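Equipment planning meeting, refurbishing line, July

Chair and notes: Ademir Arruda
Present: stores, test bench, repair, accounts. Purchasing joined at 2:40 and missed item 1.

## 1. Carried over from last time

- The Ternent quote for the second arm is still open. They want a yes or no before the end of the month. The chair pointed out that they wanted the same thing last month, and the price did not move when we let it pass.
- Stores has not found the spare fixture plate. Carried again.
- Accounts asked who approved the deposit on the bench extension. Chair did. It comes back to us if we cancel before delivery.

## 2. Second arm: what would it do all day?

Ternent's proposal says the arm can take over "the full teardown and test cycle." Repair asked which cycle they meant. The proposal lists drives, memory and processors and says nothing about cables, which is where repair spends its time.

Test bench thinks the drive and memory work is a fair case for a machine. Repair agreed on memory, less so on drives. Pictures from our own cell went round with the quote.
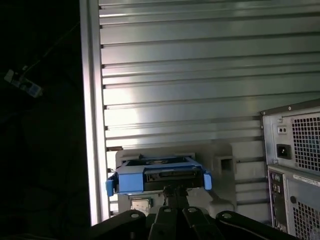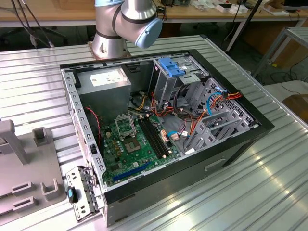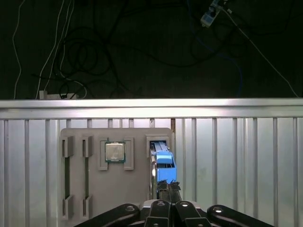
Handling a drive in its caddy, an open tower on its side, and a memory module going into a slot on the gray fixture board.

- Repair: the fixture board is the easy part. Everything on it stands up straight and stays where it was put. Look at the wiring across the middle of the open case and tell me who is quoting for that.
- Test bench: accepted, but a person still loses a good part of the shift to memory alone.
- Accounts: wants to see hours, per task, before any more talk about savings. The 60 percent figure in Ternent's cover letter has no working behind it.
- Chair: asked Ternent for the working twice. Got a brochure.

No decision on the arm.

## 3. Fixtures and blue tooling

Mohammadi offered a set of 10 fixture boards at a lower unit price than our last order. Test bench would take four now and leave the rest. Purchasing said the price only holds for the full set. Repair doubts that all 10 would still match the stock we receive a year from now.

Agreed: ask for a price on four, with no promise of a later order.

The blue memory tools wear at the contact face. Test bench to keep the worn ones so we can work out how long a tool lasts. Until then the budget line stays blank, over purchasing's objection.

## 4. Maintenance contract

Cluler's renewal adds remote support and drops one site visit. Two people present had used the remote support during the trial and neither would pay for it. Purchasing to ask for the old terms back.

The Ivunville site has offered to share a technician. Chair is doubtful, having heard this offer before, but will call them.

## 5. Actions

- Test bench: hours per task for drives, memory and processors, by hand and on the cell, counting resets and restarts.
- Repair: same for cable work, by hand only.
- Purchasing: Mohammadi price for four boards; Cluler terms.
- Stores: the fixture plate.
- Chair: tell Ternent there is no order this month. Call Ivunville.

Closed at 3:35. Next meeting when the hours are in.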